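3. The Table and What Ends Up On It 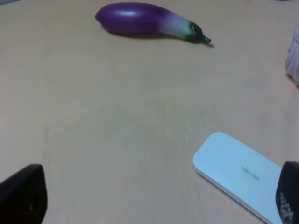
I should say up front that I never planned to write a paper about clutter. Manuela Testa and I were supposed to be studying how people put things away, and we had a nice tidy coding sheet for it, with a column for "home" (where the thing lives) and a column for "found" (where we came across it). What kept messing up the sheet was the stuff with no home at all. Manuela started calling these the table things, and the name stuck, so I'll use it in this section without quotation marks from now on.

3.1 What I mean by a table thing

A table thing is an object that has landed on a flat surface and stayed there because it doesn't belong to any group. Plates go with plates. Socks go with socks (eventually). But a toy vegetable that has lost the rest of its play kitchen, what does that go with? The mix in Figure 1 is pretty typical of the sort of thing I mean: a purple toy eggplant, a white case with a "deli" logo on it, and something pale and fuzzy at the side. Three things that share a tabletop and not much else.

Figure 1. A beige-tan tabletop with a toy eggplant, a white rounded case marked "deli" and part of a fuzzy, pale pinkish-white object.

I like the eggplant a lot, by the way. Play food came up over and over in our interviews, and people talked about it with real affection — far more than they had for their own kitchen gear! One woman in the Janness group told me she could throw out a blender without blinking but had moved the same plastic pear through three apartments. She has no children. She just likes it on the windowsill.

3.2 How we asked about them

We ran the interviews in two neighborhoods, which we call Janness and Minness here. Each person was asked to pick one flat surface at home and talk us through whatever was on it, in any order, for as long as they felt like. Tsegereda Tamiru did most of the Minness visits and I did most of the Janness ones. Our notes came to 988 entries, where an entry is one object plus whatever the person said about it.

The order turned out to matter more than we had guessed. People went to the brightest thing first, or the thing with the best story, and left the cases and boxes for last. Closed containers got very short answers. "Pens." "Cables, I think." "Oh, I'd have to look." Tsegereda had the good idea of writing down whether the person opened the container before answering, and most of them didn't. I hadn't thought to do that on my visits, so the Janness half of that column is mostly blank, and we don't use it for any comparison between the two neighborhoods.

I do want to flag one thing about white cases in particular. We coded an object like the one in Figure 1 as "stationery, closed" on the basis of its shape and its logo, and a reader could fairly push back on that. A rounded case of that size could hold plenty of things besides pencils. When the owner told us what was in a case, we went with the owner. When the owner wasn't sure, we went with our best guess and put a question mark beside it, and the question marks are kept in the full list.

3.3 Fuzzy things

The category that gave us the most trouble was soft objects. Our first sheet had "textile" and "toy" and left it at that, and by the second week we had a heap of entries that fit neither one or both. Brushes, bits of trim, pom-poms off hats, a duster head without its handle. Manuela wanted to split them by use. I wanted to split them by how they felt in the hand, which she said was no way to run a study (she may be right, but it's how people talked about them). In the end we made a single group called "soft, unclear" and let it be big.

People were surprisingly gentle with this group. A hard object in the wrong place got picked up and put down with a clunk, while a soft one tended to get held for the length of the answer. Tsegereda's notes from Minness are full of this. One man petted a scrap of fake fur the entire time he was explaining that he meant to get rid of it.

3.4 Why the table and not the drawer

We asked everyone why the object was out on the surface when it could have gone in a drawer. The answers bunched up into a few kinds. Some people were keeping a thing in sight so they'd deal with it. Some were waiting for somebody else in the house to claim it. And a good number said a drawer felt like giving up — once the toy eggplant goes in with the batteries and the takeout menus, you've more or less admitted it has no set to go back to.

Ghiță's older work on hallway shelves describes something close to this, and calls it parking. I think parking is a good word for the first two kinds and a poor one for the third. You park something you expect to move. The people in our third group didn't expect to move anything. They were happy enough to wipe around it.

Suller, the storage company that let us use its catalog headings for our first coding sheet, sorts objects by size and then by room. We dropped the headings fairly early. By size, a play vegetable sits next to a light bulb, and by room it goes in the kitchen, where not one of our talkers would have put it.

3.5 A small clearing exercise

At the end of each visit we handed over 5 paper labels and asked the person to use them for grouping whatever was on the surface. They could write anything they wanted. I had expected "kitchen," "desk," "kids" and so on, and we did get those, but we also got "mine," "not mine," "from Mom's," "nice" and (my favorite) "later." The "later" label drew in hard things and soft things alike, and when people ran out of labels it was nearly always "later" that took the leftovers.

The next section goes through the labels group by group, beginning with "mine" and "not mine," where the two neighborhoods differ the most.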